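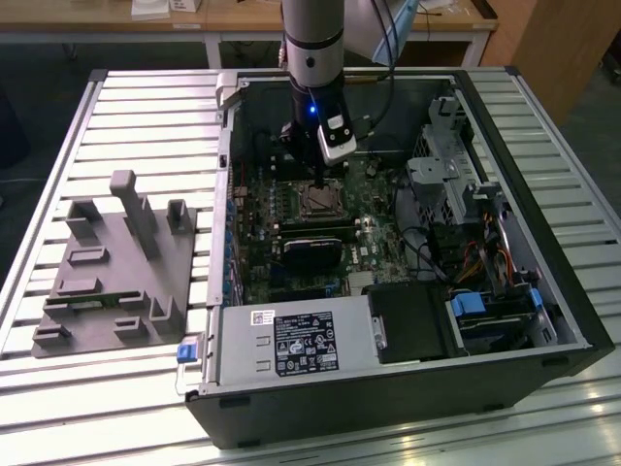
The Dell on its side with the panel off, which is how every one of these jobs starts.

Cleaning out an old desktop tower (and what to keep from it)

Posted 31 Mar 2018

I've had a lot of mail about the old computer post, mostly from people with a tower sitting under a desk or in the basement who want to know if it's worth opening up. Yes! Open it up. You'll learn something, you'll get rid of a shocking amount of dust, and if the thing is past saving you can still pull some good parts out of it before it goes to recycling. I'm no technician, I just like having the insides of things out where I can see them, and these are the tips I've scribbled down over the years.

Before you touch anything

Shut it down the proper way, pull the power cord out of the back, then hold the power button in for a few seconds. That drains off whatever charge is hanging around. Unplug the monitor, the keyboard, the speakers, all of it. I take a quick picture of the back with my phone first so I know what went where, and I've been glad of that more times than I can tell you.

Lay the case down flat. I see people trying to work on a tower standing up, with one hand holding a flashlight and the other one jammed in behind the cables, and it makes my back hurt just watching. On its side, everything faces you and a dropped screw lands someplace you can find it.

A slatted metal table is great for this kind of work because the dust drops through or brushes right off. If your table is the one you eat at, put down an old bedsheet (a light-colored one, so you can see the screws). Skip the carpet and skip the wool sweater, both of them build up static. Touch the bare metal of the case now and then while you work.

Screws

Muffin tin. I know everybody says muffin tin, but it works. One cup for the side panel, one for the drives, one for the cards, and a scrap of masking tape by each with a word or two on it. The screws look alike and they are NOT alike. A coarse one forced into a fine hole will chew it up, ask me how I know.

A lot of the big-brand office machines hardly need a screwdriver at all. Look for the colored plastic. On a Dell like mine the blue bits are the ones you're meant to handle: the blue latch out past the end of the power supply, the blue handles on the drive carrier down in the corner. Squeeze or slide those gently. If it won't go, stop and look for a tab you missed, it's nearly always a tab.

The dust

Take it outside if you can. Garage with the door open is second best. I use canned air in short bursts, with the can upright, because a tipped can spits cold liquid on everything. Hold fan blades still with a finger or a pencil while you blow, don't let them whiz around (fun as that is).

For the stuff that's stuck on, a soft paintbrush, the cheap kind, never used for paint. I keep a Wurkier one in the drawer only for this, natural bristle, and I like it better than any of the special electronics brushes I've tried. Go over the silver heatsink fins, the holes in the drive cage and the vents at the back. The drive cage is always worse than you expect, all those little holes hang on to fluff like a dryer screen.

Don't use the household vacuum on the board. The hose can build up static and the nozzle will knock something loose sooner or later. I do use it on the empty panel and on the floor afterward.

No sprays, no wet wipes on the green board. For the outside of the case, a cloth barely damp with dish soap and water, then a dry one. For sticker goo, rubbing alcohol on a cotton ball.

The socket

If the processor is coming out, take your time here. There's a square metal frame with a little lever beside it. Lever down and out a touch, then up, and the frame lifts. Keep fingers, sleeves and brushes well away from the inside of the socket, some have tiny pins in there finer than a hair and once they're bent that's pretty much that. Whatever you take out goes in an anti-static bag, or in the box it came in if you're the sort of person who saves boxes (I am).

The power supply

Leave it closed. I mean it. It's the long silver box with the warning label on it, and it can hold a charge after it's been unplugged. Blow the dust out through the vents and that's all the cleaning it gets. If it's dead, replace the whole unit.

Cables

Push wires back the way you found them. The red, orange and yellow bundle going to the drives likes to spring up and lie across everything, so I tuck it in with a strip of hook-and-loop. Zip ties are tidier, but then you're in there with scissors next time. I bought a spool of the Evudier strip for the garden, cut 2 pieces off it for the computer, and the rest went on the tomatoes.

What I keep

Hard drive, always, even if I never look at it again. It has your tax returns and your pictures on it and it shouldn't leave the house until it's been wiped or drilled. Memory sticks if they fit something else. Every screw. The power cord, since those fit nearly anything.

Our recycling place out at Lindsay takes the rest, free for computers last time I went. Call first, they change their days in April.

Next up I'll do the keyboard, crumbs and all. If you've got a good trick for getting the space bar back on, please leave it in the comments, mine has been wobbly since the last time!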